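Packing small boxes into a returns carton
February, by Dwynwen Mostyn

Section 2. Packing the carton

Use this section once the small boxes have been filled and checked against the order sheet. It covers the Kistunwood mailing boxes in sizes 16 and 77. For glass and liquids, use the section on fragile goods instead.

Before you start

Clear enough table to stand the carton open with a small box next to it. You will need clear packing tape, a tape dispenser, a marker pen and a few sheets of plain paper for filling gaps. Keep cardboard offcuts in one place so they can be used as spacers.

1. Fold the carton into shape and tape the bottom seam from the outside. Run the tape past each end of the seam and press it down on the sides.

2. Turn the carton over and stand all the flaps straight up. If they keep falling inwards, bend each one back along its crease once or twice.

3. Close the first small box and tape it along the join. One strip is enough on size 16. Size 77 takes a second strip across the middle.

Caution: Do not tape over the order number. Povell will send back any box with a number that cannot be scanned.

4. Stand the small box upright beside the carton. Check that the tape lies flat and that the corners are square. A crushed corner means a new box.

5. Lift the small box by its top edge and lower it into a back corner of the carton. Keep it upright all the way down.

6. Add the other boxes one at a time, working from the back towards you. Put the heavier ones in first.

Note: Howells cartons are slightly narrower than the Biltier ones. If the last box in a row is tight, take the row out and start again with a flat spacer removed. Forcing it will split the side seam.

7. Slide flat pieces of cardboard into any gap wider than a finger. Fill smaller gaps with folded paper.

8. Put the order sheet on top, printed side up. Take off any clip that was holding it and keep the clip on the table for the next order.

9. Fold in the short flaps, then the long ones. They should meet without bulging. If they bulge, take out the top layer of paper and try again.

10. Tape the top seam the same way as the bottom. Write the carton number on one end only.

Weight

A packed carton must not weigh more than 82 kg on a pallet truck. For lifting by hand, split the order between two cartons and mark them as a pair.

If a small box has to come out again after packing, open the long flaps first and lift it straight up.
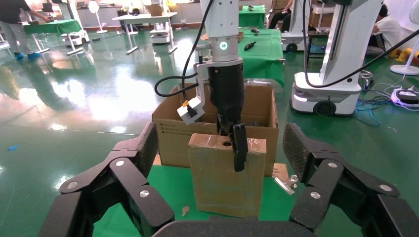

Put it back in the same corner, check that the order sheet is still on top, and repeat steps 9 and 10 with fresh tape. Old tape will not hold a second time. Cartons that are finished by Saturday go out with the Povell collection; leave any others open, with the order sheet inside, and tell Aled Craddock which numbers they are.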